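2022년 8월

염색 견뢰도 정리. Farndale 건물 2층 작업실에서 지난번에 하다 만 반응성 염료 건을 이어서 한다. Raghda Hourani 씨가 다음 주에 이어받을 수 있게 배합과 조건을 적어 둔다. 전에 쓴 노트는 2월분이 마지막이고, 그때 번호 체계를 그대로 쓴다. R은 적색, B는 청색, 뒤의 숫자는 시편 번호.

## 지난번까지

2월에 한 것은 적색 두 배합(R-1, R-2)뿐이다. 둘 다 면 평직, 냉염(패드 배치), 소다회 고착. R-1은 세탁 후 인접포 오염이 심했다. 다섯 종류가 붙은 다섬교직포에서 면과 나일론 칸이 눈에 띄게 분홍이 됐고, 판정은 나일론 2-3급, 면 3급. R-2는 고착 시간을 늘린 것인데 반 급 정도 올랐다.

당시 노트에 "수세 부족 의심"이라고만 적혀 있고 수세 횟수가 없다. 내가 쓴 것인데도 몇 번 헹궜는지 알 수 없다. 그래서 이번에는 수세를 변수로 따로 뺐다.

## 이번 조건

원단은 Flonulden에서 받은 표백 면 평직. 호발, 정련은 공급처에서 끝낸 상태라고 했지만 물방울 시험을 따로 했다. 스포이트로 한 방울 떨어뜨려 스며드는 시간을 본다. 대부분 바로 흡수됐고, 롤 끝쪽에서 자른 것만 8초 걸렸다. 그 부분은 소다회를 조금 넣고 한 번 삶아서 다시 말렸다. 다시 시험하니 바로 스며든다. 삶은 것은 시편 번호 끝에 s를 붙였다.

시편은 무게를 재서 쓴다. 한 장 22 g으로 맞췄다. 가장자리를 잘라 무게를 맞추다 보니 크기는 조금씩 다르다. 욕비는 1:20으로 통일.

공통 조건:

- 염료 2% owf
- 망초 50 g/L, 두 번에 나누어 투입
- 소다회 20 g/L, 염료 투입 후 30분 뒤
- 60 °C에서 60분
- 교반은 손으로, 처음 20분은 계속, 그 뒤로는 5분마다

온도 기록을 보면 실제로는 59 °C에서 시작한 욕이 하나 있다(B-2). 수조 설정은 똑같았고 뚜껑을 열어 둔 시간이 길었다. 다시 하지 않고 그대로 진행했다.

적색은 R-3, R-4, R-5, 청색은 B-1, B-2, B-3. 번호가 올라갈수록 수세를 더 했다.

- R-3, B-1: 냉수 1회, 온수 1회
- R-4, B-2: 냉수 2회, 온수 1회, 소핑 1회, 온수 1회
- R-5, B-3: 냉수 2회, 온수 2회, 소핑 2회, 온수 2회, 냉수 1회

소핑은 비이온 세제 1 g/L, 95 °C, 10분. 처음에는 100 °C로 적어 두었다가 고쳤다. 우리 전열기로는 끓기 직전에서 유지하는 게 한계이고, 계속 끓이면 물이 줄어서 농도가 달라진다.

소핑 전에 냉수로 염분을 먼저 빼야 한다. 욕에 망초가 남은 상태에서 소핑하면 가수분해된 염료가 섬유에서 잘 떨어지지 않는다. R-4를 할 때 첫 냉수 수세를 짧게 끝낸 것이 마음에 걸린다. 헹굼물 전도도를 재면 바로 알 수 있는 일인데, 전도도계 전극이 말라 있어서 못 썼다. 보관액에 담가 두었으니 다음 사람은 쓸 수 있을 것이다.

## 수세 중 관찰

R-3은 온수 물이 진한 분홍으로 나왔다. 그 상태에서 끝내는 조건이라 그대로 짜서 널었다. R-4는 소핑액이 R-3의 온수보다 더 진했다. 냉수와 온수만으로는 떨어지지 않던 것이 고온에서 나왔다고 본다. R-5는 두 번째 소핑액이 거의 맑고, 마지막 냉수는 흰 컵에 담아도 색이 보이지 않는다.

청색은 전체적으로 덜 빠진다. B-1의 온수도 연한 하늘색 정도. 이 염료는 고착률이 높은 편인지, 아니면 직접성이 높아서 미고착분이 섬유에 붙들려 있는 것인지 수세물만 봐서는 구별이 안 된다. 뒤쪽이면 나중에 천천히 빠져서 더 골치 아프다. 젖은 채로 눌러 두는 시험을 넣은 이유가 이것이다.

건조는 실내에서 널어서. 햇빛이 드는 창가는 피했다. 열풍으로 말리면 염료가 표면 쪽으로 이동해서 접힌 자리가 진해지는 일이 전에 있었다.

## 세탁 견뢰도

시편을 다섬교직포와 함께 꿰매서 병에 넣고 돌리는 방식. 40 °C, 30분, 쇠구슬 없이. 정식 시험기가 아니라 회전 수조를 고쳐 쓰는 것이므로 급수는 우리끼리 비교할 때만 쓴다. 외부에 낼 숫자가 아니다.

오염 판정(면 / 나일론):

| 시편 | 면 | 나일론 | 변퇴색 |
|---|---|---|---|
| R-3 | 2-3 | 2 | 3-4 |
| R-4 | 3-4 | 3-4 | 4 |
| R-5 | 4-5 | 4 | 4-5 |
| B-1 | 3-4 | 4 | 4 |
| B-2 | 4 | 4 | 4-5 |
| B-3 | 4-5 | 4-5 | 4-5 |

판정은 Mared Kemeys 씨와 내가 따로 하고 맞춰 봤다. R-4의 나일론에서 반 급 갈렸는데 낮은 쪽이 아니라 Mared 씨 쪽을 적었다. 나는 형광등 아래에서 봤고 Mared 씨는 표준광 상자에서 봤다. 앞으로는 둘 다 상자에서 본다. 상자 내벽에 붙은 테이프 자국은 닦아 둘 것.

2월의 R-1이 나일론 2-3급이었으니 R-3보다 조금 낫다. 그러면 R-1은 냉수와 온수 한 번씩보다는 더 헹궜다는 뜻이 되는데, 판정한 조명이 같았는지 모르므로 여기까지만 적는다.

## 적색과 청색을 같이 둘 때

원래 이 건이 시작된 것은 적색과 청색을 한 벌에 쓰는 옷 때문이다. Daher에서 물어 온 것은 세탁기 안에서의 이염보다, 빨래를 꺼내지 않고 젖은 채로 놔뒀을 때의 이염이었다. 세탁 시험에서 4급이 나와도 축축하게 뭉쳐 둔 상태로 하룻밤 지나면 자국이 생긴다는 이야기. 물이 움직이지 않고 두 천이 눌려 있으니 조건이 다르다. 세탁 시험은 액량이 많아서 빠진 염료가 희석되고, 방치 시험은 빠진 염료가 바로 옆 천으로 간다.

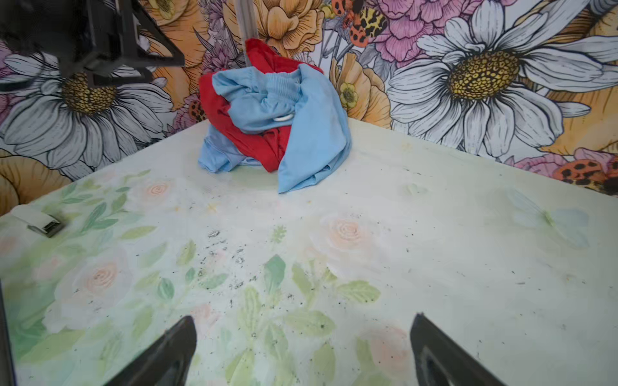
방치 시험은 땀 견뢰도용 틀을 빌려 쓰기로 했다. 유리판 사이에 적색 시편과 청색 시편을 겹쳐 넣고 추를 올린다. 용액은 땀액 대신 수돗물과 세제 희석액 두 가지. 37 °C에서 4시간이 보통이지만 상온에서 하룻밤 두는 쪽도 같이 한다. 묻는 쪽이 겪은 일에 더 가까운 것은 상온 쪽이다.

예비로 두 조합만 해 봤다. 수돗물, 상온, 하룻밤.

R-3과 B-1: 청색 쪽에 보랏빛 얼룩이 뚜렷하다. 고르게 번진 것이 아니고 접힌 선을 따라 진하다. 시편을 틀에 넣을 때 주름이 하나 잡혔는데 그 선이 그대로 찍혔다. 적색 쪽에는 변화가 보이지 않는다. 밝은 색에 진한 색이 옮은 것은 쉽게 보이고, 반대는 판정하기 어렵다.

R-5와 B-3: 청색 쪽에 거의 변화 없음. 표준광 상자에서 원래 시편과 나란히 놓으면 가장자리에 약간 있다. 4급으로 적는다.

주름이 결과를 좌우하므로 틀에 넣기 전에 다림질해서 펴고, 따로 한 세트는 일부러 한 번 접어서 넣기로 한다. 접은 것과 편 것을 구분해서 f, p로 적는다.

흰 면을 사이에 끼우는 방법도 생각했는데, 그러면 적색에서 나온 것과 청색에서 나온 것이 한 천에 섞인다. 양면을 따로 볼 수 있도록 흰 면 두 장 사이에 얇은 필름을 넣으면 되지만 그때는 맞닿은 조건이 아니게 된다. 일단 직접 접촉으로만 한다.

## 고착제를 쓰는 문제

Mared 씨는 양이온 고착제를 마지막에 한 번 넣자고 한다. R-4에 처리하면 세탁 오염은 아마 4급까지 올라갈 것이다. 내 의견은 보류. 고착제를 쓰면 수세가 부족한 것이 가려지고, 일광 견뢰도가 떨어지는 염료가 있다. 이 적색이 그런지는 자료가 없다. 촉감도 조금 뻣뻣해진다.

다만 공방에서 R-5만큼 헹구려면 물이 너무 많이 든다. 수세 아홉 번에 욕비를 그대로 잡으면 염색욕의 아홉 배다. 중간안으로 R-4에서 소핑만 한 번 늘린 조건을 하나 넣는다. R-6으로 한다. 고착제 처리분은 R-4k로 따로.

Wiro 염색기를 쓰면 액량을 더 줄일 수 있는데, 지금은 펌프 패킹이 새서 쓰지 못한다. 부품은 주문해 두었다.

## 마찰

건식과 습식 모두 손으로 문지르는 식으로 간단히 봤다. 건식은 전부 4급 이상. 습식은 R-3이 2-3급, R-4가 3급, R-5가 3-4급. 청색은 B-1부터 3-4급이고 수세를 늘려도 차이가 없다. 습식 마찰은 수세만으로는 한계가 있다는 것이 적색에서도 보인다. 마찰포를 적시는 양이 사람마다 달라서, 다음부터는 적신 뒤 무게를 재고 시작한다.

## 남은 일

- R-6, R-4k 염색. 원단은 선반 두 번째 칸, s가 붙지 않은 것으로
- 방치 시험 본시험: 수돗물과 세제액, p와 f
- 세제 희석액 농도 정하기. 헹굼이 덜 된 빨래에 남는 정도로 하고 싶은데 근거가 될 숫자를 아직 못 찾음
- 전도도계 교정 후 헹굼물 측정, 횟수마다
- B-2는 온도 때문에 한 번 더
- 적색 염료 통에 개봉일 적기. 습기를 먹은 덩어리가 조금 있어서 체로 쳐서 썼음
- 다섬교직포 재고가 얼마 없으니 주문

Raghda 씨에게: 잔액은 중화해서 폐수통에 넣었고, 통은 아직 반쯤 찼음. pH 시험지는 저울 옆 서랍에 있음. 예비 시험한 네 장은 봉투에 따로 넣어 노트 뒤에 끼워 둠. 햇빛에 두지 말 것.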